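Grallby Countertop Water Filter
Section 2: First Set-Up

Welcome to your Grallby! Set-up is quick, and most people are pouring their first glass before lunch.

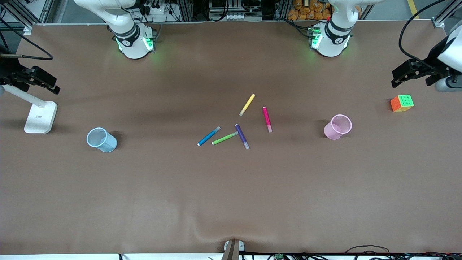 Before you start, check that your faucet has an outside thread. If the thread is on the inside, screw in the small adapter ring from the parts bag first – hand-tight is plenty.

1. Unscrew the aerator from your faucet and put it somewhere safe.
2. Drop the flat washer into the Grallby valve and screw the valve onto the faucet.
3. Take the cartridge out of its wrap and pull off both end caps.
4. Push the cartridge into the housing, blue end down, and turn it until it clicks.
5. Push the hose onto the valve and slide the collar up.
6. Open the cold tap slowly and look for drips.
7. Let the water run through the filter for 2 minutes. Gray water is normal at first – it's only carbon dust!

CAUTION: Never run hot water through the filter. It ruins the cartridge.

Note: One cartridge handles 100 gallons. Write the start date on the label so you know when it went in.

Still dripping at the collar? Push the hose in a bit farther and try again. Section 3 covers cartridge changes and cleaning.

Text by Evie Gosling. Updated 20 Jul 2023.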